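# How to prepare a small stand for a trade fair

This guide is for people who have a small company and rent a stand for the first time.

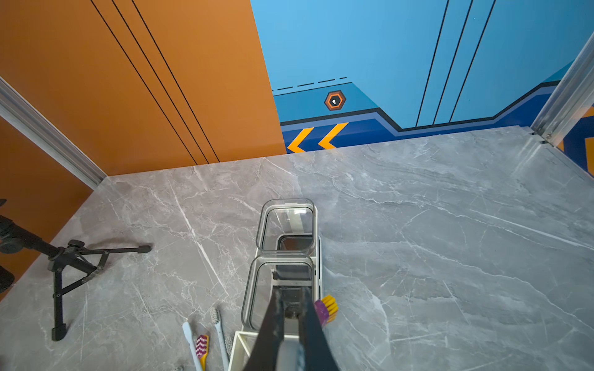

I have done this work for my own firm, Clistemon, and later I helped two friends with theirs. We sell labels and small packaging to food producers. Our first fair was in May, and we made most of the mistakes that I describe on this page.

## 1. Read the exhibitor manual before you pay

Every fair has a manual. It is long and it is boring, and you must read it. Look for these points:

- what is included in the rent (walls, floor, light, one socket or none)
- the maximum height of anything you build
- the hours when you can bring things in by car
- the last date to order electricity and water

Electricity is the point where most new exhibitors lose money. At our second fair I ordered the socket after the last date and paid almost double. Write the dates in your calendar the same evening you receive the manual.

Ask also if the walls can be drilled. In many halls you rent a system of panels and metal profiles, and you pay for any hole. Use hooks that hang from the top profile, or removable tape. Test the tape at home first and leave it on for one night.

## 2. Make one budget with everything in it

The rent is only a part of the cost. Our first budget was 3,327 and the final bill was 3,480, and I was quite proud of this small difference. My friend Abelardo Palma forgot the parking, the hotel and the insurance in his first budget, so his difference was much bigger.

Make a simple table with three columns: what you plan, what you ordered, what you paid. Fill in the third column every time you pay something, also the coffee. After the fair you will have a real base for the next year.

## 3. Draw the floor plan

Take squared paper and draw the stand from above. Cut small pieces of paper for the table, the chairs, the shelf and the person who stands there. Move them until you are satisfied.

Some rules that worked for us:

- Keep the open side open. A table across the whole front is a fence, and visitors stay behind it.
- Put the storage in the back corner, with a curtain or a door.
- Leave enough space for two visitors to pass each other.
- If you show a screen, do not place it opposite a window.

When the drawing is ready, mark the same size on the floor of your office with tape. Stand inside it with a colleague for ten minutes. You will feel very fast if the table is too big.

## 4. Decide the colors and the text

Choose two main colors and stay with them. If the firm has already its own colors, this step is finished. If not, take one strong color and one quiet color, and ask for a printed sample. The color on the computer and the color on the panel are not the same color.

For the text, use fewer words than you want. The name of the firm should be high, above the heads of people. Under the name put one line that says what you do. Gönül Çınar, who designed the panels for Vuvumora, gave me a good test: print the text on a normal sheet, fix it on a wall and walk to the other end of the corridor. If you can't read it from there, it is too small.

Keep important text away from the lowest part of the wall - a chair or a bag will always stand before it.

## 5. Order the printed things

Give the printer the files three weeks before the fair. Ask for a proof on paper and let a person who did not write the text read it. We printed 1,000 leaflets the first time and carried 700 of them home. Now we print fewer and send a PDF to the people who ask for more.

Business cards are still useful. Put them in a place where a shy person can take one without talking to you.

## 6. Pack by order of use

Pack the boxes so that what you need first is on the top or in the last box that goes in the car. On each box write the contents on two sides and on the lid.

The box that opens first should have:

- scissors, knife, tape of two types
- a long extension cable that the hall accepts
- cloths and a spray for cleaning the surfaces
- screwdriver, pencil, measuring tape
- water and something to eat

Take off the protection film from new panels and floor plates only when all heavy work is done. Clean the floor last, from the back toward the aisle.

## 7. Plan the people

Two persons is the minimum for a whole day. Make a timetable with breaks and respect it. Emiliano Domínguez and I change every two hours, and the person who is free must leave the stand. If he sits behind the curtain, he does not rest.

Agree before the opening who speaks with suppliers and who speaks with buyers. Write notes after every conversation, directly, even if it is only three words on the back of the card.

## 8. Take it down

Do not begin before the official closing time. Some organizers give a fine for this. Photograph the empty stand when you leave it, also the corners, and keep the photos until the deposit is back on your account.

Write to the new contacts during the following week.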